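## Checking the finger pads on a Wakel hand gripper

Do this every 30 hours of use. Close the fingers on a small metal part and look along the gap. Replace the pads if the part slips or tilts -- a rough edge alone is no fault. Then check each brass bushing for play.

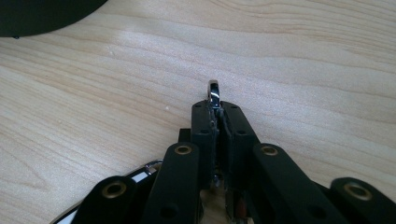
Kirsty Lockwood adds that she changes both pads together, as one new pad against an old one pulls the part off centre.

Tighten the finger screws evenly, then write the hours in the Cellwood log.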